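4.2 Keeping the hand-held gripper in shape

Most of our lost time on the Vukomia cell came from the gripper, and most of that came from its joints. The linkage is printed, and a printed hole wears oval long before a pad gives out. We now press threaded inserts into every joint and check them after each block of 200 grasps. The change was a delight: one set of links has carried us through over 3,000 grasps, where the first set was retired after 789.
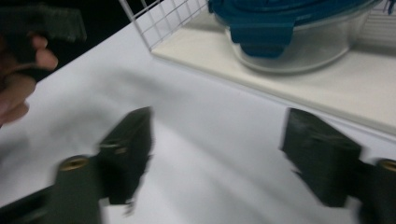 Play in the joints is hard to judge by eye, so we measure it at the pads. The operator opens the fingers fully, sets a feeler gauge against one pad, and pushes the other side by hand. Any reading past our limit means the screws come out. The brass inserts, one of them in plain view on the left finger in Figure 4(a), make this a quick job, and the same link can go back in with fresh screws as often as we like. We also look for differences between the two sides at this point. A finger that lags its partner will drag a light object sideways before it grips, and that ruins a demonstration in a way that is easy to miss on playback.

Container lids turned out to be a wonderful test of all this. A rim is thin and slick, and it forgives very little slop in the linkage. We run a lid grasp after every rebuild, bringing the pads up to the rim from the side (Figure 4(b)).

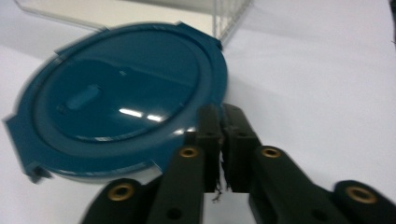

Folke Wikström

Figure 4. The gripper (a) with its fingers apart and (b) with the pads at the rim of a teal-blue lid.

Pads get their own routine. We wipe them down at the start of a session and look into the gap between them, where fibers like to collect; a few dark strands are hanging there in Figure 4(b). They can be pulled out with tweezers. In November we logged 104 pad checks this way, and the habit has stuck with everyone who uses the cell.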